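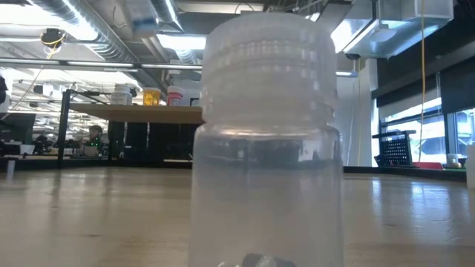
The **Flimex Pallard** is a mid-range smartphone made by Flimex and sold in February of its release year as the successor to the Cheon, the company's first large-screen handset. It was aimed at buyers who wanted a big display and long battery life without paying flagship prices. A smaller model, the Pallard Mini, followed a few months later and shared most of its software but few of its parts.

## Background

Flimex began as a maker of phone cases and chargers in Jurilcombe, where it still has its main office. Its early handsets were sold mostly through regional carriers and did not carry the company's name on the front. The Cheon changed that. It was sold unlocked, through the company's own site, and drew praise for its screen and complaints about its camera, which was slow to focus and produced washed-out pictures indoors.

Work on a replacement started before the Cheon had reached all of its planned markets. Early prototypes kept the older phone's plastic back and rear-mounted volume keys. Both were dropped during testing. The volume keys moved to the right side above the power button, and the back became a single sheet of glass with a matte coating. The name Pallard was used inside the company during development and was kept for the retail product.

## Design

The Pallard has rounded corners and a metal frame with a brushed finish. The front is nearly all screen apart from a thin strip at the top, which holds the earpiece, the front camera and a notification light. The bottom edge has a USB-C port, one speaker and a headphone jack. The fingerprint reader sits on the back, below the camera, and can be set to pull down the notification shade when swiped.

The phone was offered at launch in black and slate blue. A white version was added later in a smaller number of stores. Early units of the slate blue model had a slightly glossier frame than the black one, and the difference was removed in later production.

The phone is splash resistant but has no formal rating for use under water. The SIM tray holds either two SIM cards or one SIM card and a memory card – a limit that owners of the Cheon, which had separate slots for all three, often pointed out in reviews.

## Hardware

The display is an LCD panel in an 18:9 shape. Flimex chose LCD over OLED for cost, and the panel was rated well for outdoor use but showed uneven backlighting along the lower edge on some units. The company treated this as a defect and replaced affected phones under warranty.

The main camera uses a wide lens with optical stabilization. A second sensor beside it is used only to measure depth for portrait shots and cannot take pictures by itself. The front camera has fixed focus.

The battery is sealed and cannot be removed by the owner. The charger in the box is rated at 15 watts. Wireless charging is not supported, even though the back is glass.

| Feature | Detail |
|---|---|
| Display | LCD, 18:9 |
| Storage | 64 GB, expandable |
| Front camera | 5 megapixels |
| Charging | 15 watts, wired |
| Ports | USB-C, headphone jack |
| SIM | Dual, hybrid tray |

## Software

The Pallard shipped with a lightly changed version of Android. Flimex replaced the stock launcher, camera and file manager with its own and left most other parts alone. The home screen has no app drawer by default, but one can be turned on in the settings menu.

The first update, released shortly after launch, fixed a fault that caused the proximity sensor to stay active after a call and leave the screen dark. A later one added a night mode to the camera and a one-handed keyboard. The move to the next major version of Android was delayed twice. When it arrived, it removed the notification light controls, which were restored in a smaller patch after complaints on the company's support forum.

Security patches were issued every second month in the first year and less often after that. Dual-SIM and single-SIM units received separate builds, and the single-SIM build usually came out first.

## Sales and reception

The first online batch was limited to 2000 units and was sold only to registered owners of the Cheon. General sales opened the following week. Carrier versions came later, with a locked bootloader and several preinstalled apps, two of which could be disabled but not deleted.

Reviewers generally liked the battery life and the headphone jack. The single speaker was the most common complaint, along with the hybrid SIM tray and the time it took the camera app to open. Several reviews noted that the matte glass resisted fingerprints well but made the phone slippery without a case.

## Pallard Mini

The Pallard Mini has a smaller 16:9 screen, a plastic back and a single rear camera. It lacks the fingerprint reader. It was sold mainly through carriers and was taken off the market before the larger phone. Cases and screen protectors made for one model do not fit the other, but both use the same charger and cable.

## See also

- Flimex Cheon
- Phablet
- Dual SIM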